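Beta: Turning Hand-Held Gripper Recordings into Something a Planner Can Use
Student project report, software strand
Submitted 11/01/2020 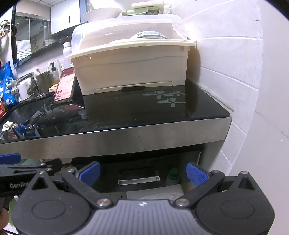
The project began with a folder of recordings and a confident plan. The recordings were of household jobs done with a pair of hand-held grippers, one in each hand, in ordinary kitchens and washing corners. The plan was to write software that would turn each one into a clean path for a robot arm to follow. The recordings survived contact with the term. The plan has been through six versions, and the one described in this report is called Beta because I ran out of Greek letters I could spell.

1. What the software is meant to do

Each recording gives us video from a wrist-height camera, motion readings, and the opening of the fingers over time. From these, Beta has to work out where the gripper was at every moment, decide where one action ends and the next begins, and write out a path that an arm could copy without knocking the crockery about. The first part is tracking, the second is splitting, the third is planning. My proposal gave each the same amount of time. Tracking ate most of it.

I used two existing pieces of department code. Iltar reads the raw files and lines up the clocks. Cikel draws paths on screen in 3D, and has a manual that stops in the middle of chapter two. Everything between them is mine, including the bugs.

2. Tracking

The tracker finds small, distinct points in each picture and follows them to the next one. It likes edges, corners and print. It doesn't like glossy worktops, brushed steel, mirrors or plain tiles, and a typical washing corner is made of very little else.

The worst trouble came from reflections. A tap mirrored in a shiny black counter gives perfectly good points, and they move in a perfectly sensible way, only they belong to a tap that lives upside down under the counter. Version two believed in this tap completely. It placed the gripper well below the worktop and then planned a careful route back up through it.

Lit phone screens are nearly as bad. They are full of sharp detail, which the tracker adores, right up to the moment the page changes.

The fix has two parts. First, a mask hides anything that travels with the camera: the gripper housings, the plate between them and the fingers. The second gripper gets its own mask, which has to be worked out afresh for each picture, as the other hand wanders in and out of view as it pleases. Then a flat surface is fitted to the counter, and any point that claims to sit beneath it is thrown out. This also throws out real things stored on open shelves below. I can live with that. I could not live with the tap.

3. Splitting

My first rule was simple: fingers closing means a grasp, fingers opening means a release. People, however, fidget. They open and close the fingers while deciding what to do, and version three logged every twitch as a successful pick-up of nothing at all.

Beta now asks for three things before it calls something a grasp: the fingers have stopped closing, they have stopped short of fully shut, and the gripper then moves off. Thin objects still cause arguments. A toothbrush handle leaves the fingers so nearly shut that the software can't tell it from empty air, and I have not found a setting that catches it without bringing the twitches back.

4. Planning

Copying the human path exactly is a poor idea, because human arms bend in places the robot's doesn't. Beta keeps the path near each grasp and release as it was recorded and smooths the stretch between. The planner is held to a clearance of 60 millimetres from anything it knows about, dropping to 6 in the last part of an approach.

"Anything it knows about" is carrying a lot of weight there. Clear plastic lids and glass barely show up in the depth estimate, so a bowl stacked on a clear lid is, as far as Beta is concerned, floating. It avoids the bowl politely and would go straight through the lid.

5. Results

I ran the final version on 1000 short clips from the Lins set, which was recorded in June. Of these, 85 per cent gave a path that passed every automatic check. Most of the failures were tracking failures, and most of those had a shiny surface in them somewhere. All of this was in simulation. No arm has yet run a Beta path, and having watched version two go through the worktop I am in no great hurry.

6. What I would do differently

I would write the masks first. I would also keep the failed runs – I deleted the early ones in a fit of tidiness and then needed them for the comparison table, which is why the comparison table starts at version four.

Still to do: a proper way of spotting clear plastic, a test for screens, and the rest of the Cikel manual, if anyone is offering.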